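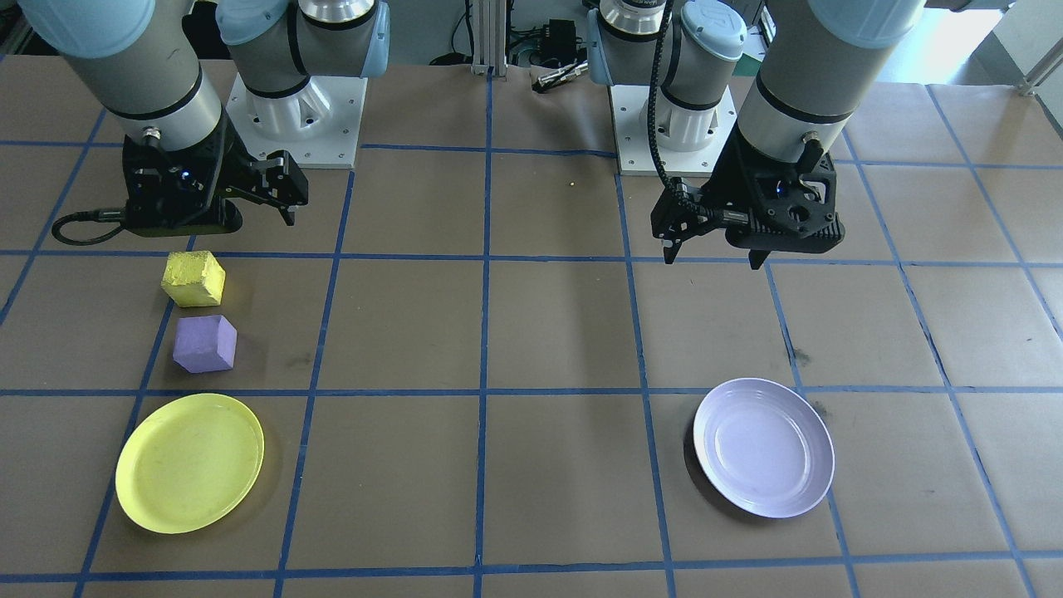 Skiltel color sorting set: frequently asked questions

What is in the box?
The set has foam blocks, round plates and a sheet of activity ideas. The simplest activity needs very little of it: a yellow block, a purple block, a yellow plate and a white plate, set out on brown paper marked off in squares with blue tape. Paper and tape are not included.

Do the blocks have to match the plates?
No. Matching is one activity on the sheet. You can also name a plate and a block and ask for one to go on the other. 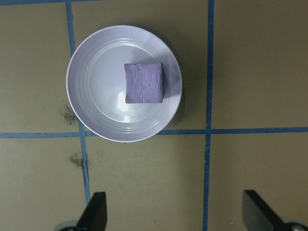
Blocks should sit flat in the middle of the plate. If a child leaves one on the rim, let them try again.

What age is it for?
Ages 3 and up. The foam can be bitten through, so keep it away from younger children.

How do I clean the blocks?
Wipe them with a damp cloth and let them air dry. Do not put them in the dishwasher.

Can I order extra blocks?
Yes. Refill bags hold 68 blocks in mixed colors. We can't fill requests for a single color.

Where do you ship from?
Orders ship from our Trultport warehouse. School orders over $200 ship free.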